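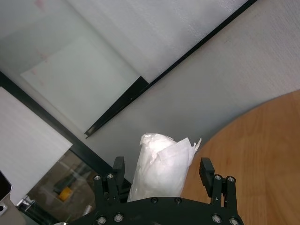
Teleoperation working group, Deltville lab
Minutes, May meeting, 2:00 p.m.

Present: Agnes Berge (chair), Peiyu Ren, Cyprian Kwiatkowski, Rongrong Yuan (minutes)
Apologies: Mortimer Haverford

1. Previous minutes
Accepted with one correction: the Niskanen arm was recalibrated before the April demos, not after.

2. Paper-wrapped object task
Peiyu reported 100 demonstrations recorded by remote control. Operators close too far on the first grasp because the leader handle gives no force feedback and the paper hides the outline of the object. Cyprian proposed a soft stop on finger travel. Agnes asked that the stop be logged as a separate channel so that it can be removed in training.
Agreed: trial the soft stop with 2 operators.

3. Hand guiding
Cyprian repeated the approach segment by moving the arm by hand. Paths were smoother than by remote control, but the wrist camera shook whenever the operator changed grip on the link. Hand guiding stays in use for approach only – grasp and release remain on the leader handle.

4. Wrist view
Loose paper can cover a fingertip late in the approach. Rongrong to mark the episodes concerned. No change to the camera mount for now.

5. Data format
Gitinach export drops the gripper width when an episode is paused. Mortimer has sent a patch, not yet tested.

Actions
Peiyu: soft stop, 3 settings
Cyprian: rerun export with patch
Rongrong: episode marking
Agnes: book 4 operator slots for June

Meeting closed 2:50 p.m.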